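News / Media centre / Community programs

Gilton Opens Floral Arranging Room for Community Groups

Media release – September
Issued by Gilton Community Programs
Media contact: Gyu-bin Yoo 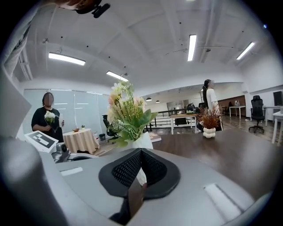
A participant with a bunch of white flowers beside a finished-style arrangement in cream, pale pink and peach.

Gilton has opened a dedicated floral arranging room and will offer a program of guided sessions for community groups, aged care providers and neighbourhood centres from September. The program, delivered with homewares supplier Ivora, introduces participants to arranging with artificial stems and provides finished pieces for reception areas, dining rooms and shared lounges across the region.

The program has been allocated 2000 artificial stems for its first season, together with foliage, vases and table coverings. Participating groups may keep up to two arrangements from each booking. Remaining pieces will be placed with partner organisations on a rotating basis and returned to the room for cleaning and rearrangement.

Fitzgerald Delacroix, Director of Community Programs at Gilton, said the new room responded to steady demand from organisations that had previously borrowed general meeting space.

"Our groups have been asking for a place where materials can stay put between bookings," Mr Delacroix said. "They can now come in, sit down and start work, and their coordinators are spared an hour of carrying boxes from the car park."

Each session begins with the selection and grouping of stems, followed by instruction on height, spacing and the use of broad foliage to support larger blooms. Participants then complete an arrangement of their own. The opening season features a soft palette of cream, pale pink and peach, with small white sprigs used as filler. A second palette will be introduced once the first round of bookings has been completed.

The room is screened with pale vertical blinds, and the program encourages participants to view their work at a distance as well as up close. Round side tables dressed in floor-length pleated cloths form part of the display stock and may be used to judge how an arrangement will sit in a furnished room.

Toàn Đinh, who leads the sessions, said colour was usually the first topic raised by new participants.

"People tend to reach for the strongest bloom and build outwards from there," Mr Đinh said. "We ask them to begin with the leaves and the smaller white pieces, and to leave the large flowers until the shape is settled. A plain bunch of white flowers held against the arrangement is a good way to check whether the pinks are too heavy on one side."

Artificial stems were chosen for the program following discussions with partner organisations, several of which restrict fresh flowers in shared rooms. Ivora will replace worn or faded stems throughout the season. Abdelilah Benmoussa, Partnerships Manager at Ivora, said the company was pleased to supply the materials and looked forward to seeing the completed arrangements in use – particularly in smaller centres with limited furnishing budgets.

Sessions are available in the morning and afternoon by prior booking. All materials are supplied. Groups are asked to advise Gilton of any seating or access requirements when making their enquiry, and to nominate one coordinator as the point of contact. Vases and table coverings remain the property of the program unless otherwise agreed in writing.

Booking enquiries and requests for arrangements on loan should be directed to the Community Programs office.

ENDS

Comments (3)

Eero S.
Can individuals book in or is it groups only? My mother would love this but she isn't with a centre.

Gilton Community Programs
Hello Eero, bookings are for groups at present. Please contact the office and we can let you know which neighbourhood centres have spare places.

marg_t
Lovely colours. Hoping the second palette has some yellow in it, our dining room is very grey!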